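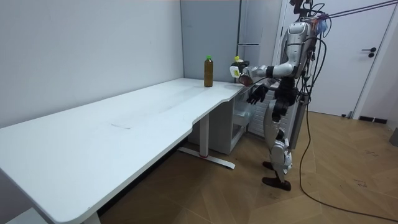 One reader wrote in after my June column to ask why a machine that can walk across a room still has to hang from cables, and whether that meant the makers didn't trust it. I liked the question so much that I took it with me to Calden, where a small team is teaching a humanoid to handle cups and bottles at a desk, and where they'd recently had a bad afternoon.

I talked to the team's test lead, who asked me to leave names out and then talked for two hours straight. (I had budgeted for one coffee. We had several.)

"Trust has nothing to do with it," she told me. "You wear a seat belt in your own driveway, don't you?"

I do, mostly. So what happened?

They were 14 minutes into a run, she said, doing the dullest thing on the list: reach over the desk, close the hand on a cup, lift it a little, put it down again. The hand closed fine. Then the arm stopped, the hand stayed shut, and both knees went soft at the same time. The robot sagged toward the desk until the overhead lines caught it.

"It was so quiet! Everyone expects a crash. It just sort of sat down in the air, still holding the cup."

Somebody hit the stop button, and then came the part she's still annoyed about. The stop cut power to the legs and left the right hand clamped. That was how it had been set up months earlier, so that it wouldn't drop things on people's feet, and it made sense when the robot was bolted to a stand. With the whole body leaning over a desk it made a lot less sense.

"One of us had his fingers near the wrist before I yelled," she said. "He wanted to save the cup. It's a cup! We have a whole cupboard."

No one was hurt, and I want to be clear on that, as the version that reached me first had a broken hand in it.

The cause took them days. They blamed the software, then the floor, then each other a little. In the end it was a connector from Relteo on the power line down the back, which had worked itself half loose where the cable bends. Every time the torso twisted to the left, the voltage dipped for 50 milliseconds, and usually the controller rode it out. They went back through 700 logged reaches and found the same dip again and again, getting slowly worse.

"So it was telling us," I said.

"It was telling us for weeks. We weren't listening to that channel." She laughed, but not much.

I asked what's different now. The connector has a clamp and gets a tug before every session — by hand, by a person, with a signature. The dip sets off an alarm. The stop button now lets the grip go slack after a short delay, and if that means a mess on the desk, fine. Nobody reaches in until the legs are locked and someone has said so out loud. She'd also like a second sensor on the overhead lines, from Aidoo, but the order hasn't been approved and she asked me to print that. Consider it printed.

And the reader's question? Will the cables ever come off?

"Someday, sure. I'd want a long stretch of boring first," she said. "Really boring. I'd want you to come here and have nothing to write."

She had to get back for the afternoon session, and I had a train to catch. On the way out I asked about the cup. It survived, and it's back in the cupboard with the rest of them.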